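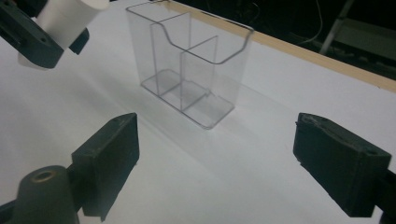 Ticket 1291: Clear desk organizer rocks on table, divider seam in question
Queue: Office supplies and fittings
Site: Virnton, second floor
Opened by: Tin-yau Fang
Assigned to: Chun-hung Ho
Status: Closed, replacement parts sent

Problem as reported

We ordered the two-compartment clear organizers from Dhanial for the new front desks. The one I unpacked this morning does not sit right. If I press on the tall back corner it rocks a little and clicks against the table. With pens in the back section it leans enough that I notice it. Same thing happens on two different desks, so I don't think it is the desk. I also can't tell if the divider is glued all the way down. Everything is clear plastic and the seams are hard to see against a white top.

Tin-yau

Log

9:40 a.m. Chun-hung Ho
Picked up the ticket. Photo is attached at the top. It is the right model: tall section at the back, lower section in front, curved cutout on the long side, divider standing in the middle. I can't judge the base from a photo. Please do the following and write back:
1. Empty both compartments.
2. Turn it over and run a fingertip around the whole base. Feel for glue beads, tape or leftover film.
3. Lay a ruler across the base corner to corner, both ways, and look for a gap.
4. Push the divider gently from each side at the top, then at the bottom.

10:25 a.m. Tin-yau Fang
Done. No tape. There is still protective film on the underside. I did not know it had any. It is folded over on itself at one corner and that is the corner that clicks. Ruler sits flat one way. The other way it sits on the fold. The divider moves at the top when I push it but the bottom stays put.

10:50 a.m. Chun-hung Ho
Peel the film off completely. If it tears, warm it with your hand and start again from another corner. Don't use a blade, it will mark the plastic. Some movement at the top of the divider is normal on thin walls. It is only a fault if the bottom edge lifts.

11:30 a.m. Tin-yau Fang
Film is off. It took a while. The rocking is much less but there is still a very small click if I press hard. Nothing leans now with pens in it. There is a sticky line left where the fold was.

1:15 p.m. Chun-hung Ho
Sticky line: warm water, one drop of dish soap, soft cloth. No window cleaner and no alcohol wipes. Both can craze acrylic along the seams. We had that with the Fukex letter trays and had to throw them out.

For the last bit of click, I am sending clear stick-on bumpers from the Vurnham stock room. Use one at each corner of the base, set in a little from the rounded edge so they don't stick out. Dry the base fully first or they slide.

3:05 p.m. Tin-yau Fang
Bumpers came up with the mail. Fitted. No click, no rocking on either desk. Sticky line is gone. I checked the divider again and the bottom edge is still tight.

Should I do the same with the rest of the box? There are 40 in the order.

3:20 p.m. Chun-hung Ho
Film off all of them, yes. Bumpers only on the ones that still click. I have put aside enough for the full order, part number 357 if you need more.

Resolution: protective film left on base and folded at one corner. Film removed, residue washed off, bumpers fitted. No return to supplier. Unpacking note for this model changed to say the underside has film.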